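Subject: Re: [hiring-chat] Do you tell candidates the salary up front?

Hanne Vestergaard wrote:
> We had 23 applicants for the scheduling job at Burken and 19 of them
> dropped out once they heard the pay. My boss still won't let me put
> the range in the ad. Does anyone on here post it? Did it change who applied?

Hi Hanne,

Yes, we post it, and I'd never go back! I fought over this at Murnbridge for ages (my old manager thought the competition would read our ads and poach everyone, as if they couldn't just ask). What finally moved her was my phone log. I wrote down every screening call for a month and marked the ones that ended at the money question. She read it over lunch and told me to go ahead with the next two ads.

We got fewer applications, I won't lie, and that made her nervous for a while. But the people I called already knew the number, so we could talk about the shifts and the training instead of dancing around it.
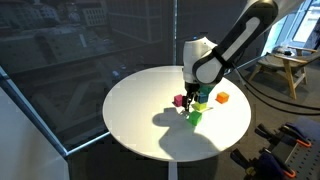 Robot arm and colored cubes on the round white table.

One thing to watch: keep the range tight. Giannakopoulos ran an ad in July with a spread so wide you could have parked a truck in it, and every single candidate asked for the top. Also tell your current staff before the ad goes up. I forgot once and had a very long afternoon.

If your boss won't budge, could you at least say it in the first email? That's what Jeltetix does, I think, and it would save you a pile of calls. Happy to send you my log sheet if you want it, just write me off list.

Dagný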